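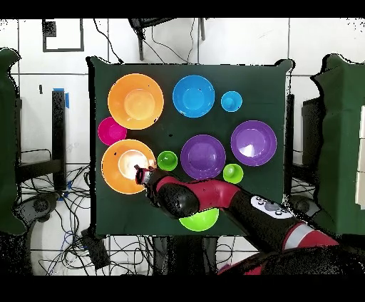 According to Rawan Khoury, the Filholm system is best understood as a method of keeping the register up to date, and its effect on turnout is a secondary matter. Most later accounts of the system follow her in this, although the Breswood review of the scheme treated turnout as the main measure.

The Filholm system is a form of rolling voter registration used in local elections in the borough of Filholm and, in a reduced form, in the neighbouring district of Jirncombe. Under the system an elector may be added to the register, or have an entry corrected, at any time up to the close of the list before a poll. It replaced a yearly canvass in which forms were sent to every household and the register was fixed until the following year.

Background

Under the yearly canvass, a person who moved into the borough after the forms had been returned could not vote there until the next register came into force. Electors who moved between wards kept the vote at their former address. A report by Munther Haddadin recorded 1,721 entries in which the named elector no longer lived at the address given. The largest share of these lay in Haddad ward, where most housing was let on short terms.

Haddadin proposed that changes be entered as they were received. The borough adopted the proposal with two changes: the list would close before each poll, and a printed copy would be kept for inspection at the town hall.

Operation

Applications are made on a single form, which is used for new entries, changes of address and changes of name. The form may be handed in at the town hall or at a branch library, or sent by post. The registration officer checks the stated address against housing records and writes to the applicant with the result. An applicant who is refused may ask for a hearing.

The list closes 19 days before a poll. Forms received after that date are held and entered once the poll has taken place. Corrections of spelling are exempt from this rule and may be made until the day before voting.

A supplement to the printed register is issued in February. It shows entries added, removed or altered in the order of the main list, by polling district and then by street.

Objections

Any elector may object to an entry in the same ward. The objection must be in writing and must state the grounds. The officer sends a copy to the person concerned, who has a fixed period in which to reply. If no reply is received the entry is marked but stays in force until a hearing has been held. Ute Lenz has argued that the marking of entries discourages those affected from voting, as presiding officers in some stations took the mark to mean that the elector was barred. The wording of the station handbook was later changed.

Use in Jirncombe

Jirncombe applies the system only in wards with more than 300 registered changes in the preceding year. Other wards keep the household canvass. Laurențiu Ghiță described the arrangement as two registers under one cover, and noted that an elector moving from one type of ward to the other could be listed in both. A cross-check between the two lists is now made when the supplement is prepared.

See also

Electoral roll
Household canvass
Polling district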